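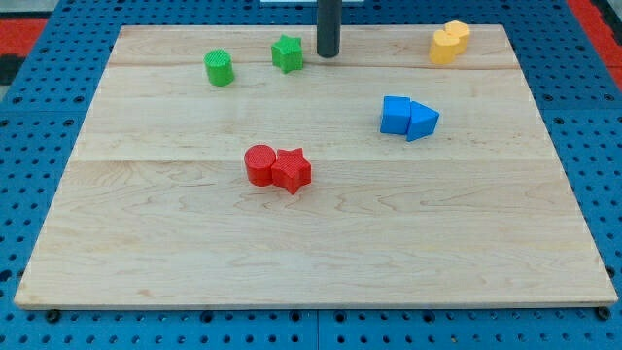 Why does a loaf of bread cost more than it used to?

Maybe you have heard a grown-up sigh in the bread aisle and say, "It was cheaper last year!" They are probably right, and the reason has a long name – inflation. It's a big word, but you already know more about it than you think.

Let's visit a small bakery in a town called Troncoso. The baker is Pascual Herrera, and he gets up while everyone else is still snoring. Last December he sold a plain loaf for two dollars. Now the very same loaf costs two dollars and 20 cents. The loaf didn't get bigger (children in the shop have checked, believe me!), so what happened?

Well, a loaf is made of more than flour. Pascual has to pay for the flour, of course, and the yeast and the salt, but also for the gas that heats his oven, the truck that brings the sacks, and the wages of Sanaa Shawky, who works at the counter. If the truck driver pays more for fuel, he charges Pascual more to bring the flour. Pascual can pay that extra bit himself for a while, but then he has less money left for his own groceries. Sooner or later the price on the shelf goes up.

Now, one price going up isn't inflation all by itself. If it rains too much and the strawberries rot, strawberries get expensive for a few weeks, and then they usually come down again. Inflation is when lots and lots of prices creep up together – bread, shoes, bus tickets, haircuts.

How would anyone know? People whose job is to study prices make a long pretend shopping list, called a basket. Suppose the things in the basket cost 200 dollars altogether one year, and the next year the same things cost 210 dollars. That means prices went up by five percent.

You can try it at home with a much smaller basket. Pick five things your family buys often, such as milk, apples, rice, eggs and soap. Write down the prices, put the date at the top, and tuck the paper somewhere safe. Look again in a few months, and be sure to check the same size and the same brand each time, or your numbers will get muddled.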